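Live sound > Portable PA > Ranimitz

Ranimitz Cocco 302 Portable Column PA (pair)

£2,945 including VAT
Usually ready to collect from our Plodidham shop, or delivered on a pallet

A pair of slim column speakers with matching bass boxes, made for singers, duos and small bands playing in rooms where people can hear every word.
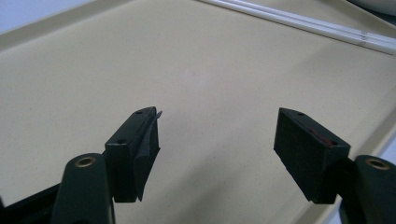
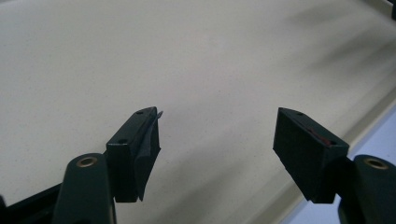 Cream with fine speckles in both views.

We've been waiting for the Cocco 302 since we first heard a pair at the Irkoneck folk weekend in November, and we've had a demo set running in the back room ever since it arrived. It is a lovely thing to sing through! Voices come out clear and close, acoustic guitar keeps its woody middle, and you can turn the whole lot down to the level of a chat without it going thin and papery.

That last part matters a lot to us. Plenty of small PAs sound good when they're pushed and rather dull when they aren't, and a good many of our customers play pubs, cafes, church halls and front rooms where loud isn't wanted. With the Cocco you can play a really quiet song and still have the back row catch the breath at the end of a line.

How it sounds

Each side has a tall column for the voices and upper notes, sitting on a bass box with a single large driver. The columns throw sound wide to the sides but not much up or down, so less of it ends up bouncing round the ceiling. In our back room (bare walls, hard floor, a horrible place to sing) the difference was plain from the first verse.

Bass is warm and tidy. Double bass and cajon sound great. A full drum kit with a miked kick is asking a bit much of it in a big room, and if your band has one you'd be better off looking at the larger Ranimitz boxes further down the page. For a kit played with brushes, or no kit at all, there's plenty here.

We also tried it with the columns behind the players, so that it worked as both PA and monitor. It copes well with this at modest volume. We got through a whole evening that way with two vocals, fiddle and guitar, and only had to nudge one fader when the fiddle player stepped back. If you play louder than that, put the columns out in front and use a proper monitor.

Setting up

Column slots into bass box, mains lead goes in, signal lead goes in. The column comes in two parts and you can leave the lower one out if you're standing on a raised stage. There are no stands to carry and nothing to trip over at the front.

The controls are on the back of each bass box: one level knob, a low cut button for speech, and a switch for placing the box against a wall. It doesn't have an app. We rather like that, but do bear in mind that any tone shaping beyond the low cut has to be done on your mixer.

The fan only comes on when the amp is working hard. We never heard it during a song, though you may notice it in a very still room if you've just played something loud.

In the box

2 x bass box with built-in amp
2 x upper column
2 x lower column
2 x padded column bag
2 x mains lead with UK plug
Printed guide

Covers for the bass boxes are sold separately. So are signal leads, and you'll need two XLR leads long enough to reach your mixer.

Details

Model: Cocco 302
Maker: Ranimitz
Power: 500 watts each side
Inputs: one XLR/jack combi and one RCA pair on each bass box
Output: XLR link
Suits: rooms of over 30 people up to a good-sized village hall
Guarantee: two years, parts and labour

Good to know

There's no mixer built in. You can plug one microphone straight into each side, but for anything more you'll want a small desk, and we're happy to talk through which one would suit your line-up.

The bass boxes are the heavy part. They have a deep handle on each side and are fine for one person on the flat, less fun up a spiral staircase. The columns weigh very little.

If you own the earlier Cocco, the new columns won't fit the old bass boxes, as the connector has changed. You can run old and new side by side from the same mixer, and one of our regulars does just that for outdoor ceilidhs.

Come and hear it

The demo pair is set up in Plodidham most afternoons. Bring your own guitar, your own microphone and a bandmate if you can, so that one of you can play while the other wanders about and listens from the doorway. Ring before you set out in case it has gone out on loan for a gig.

Add to basket
Ask us about the Cocco 302
See all Ranimitz speakers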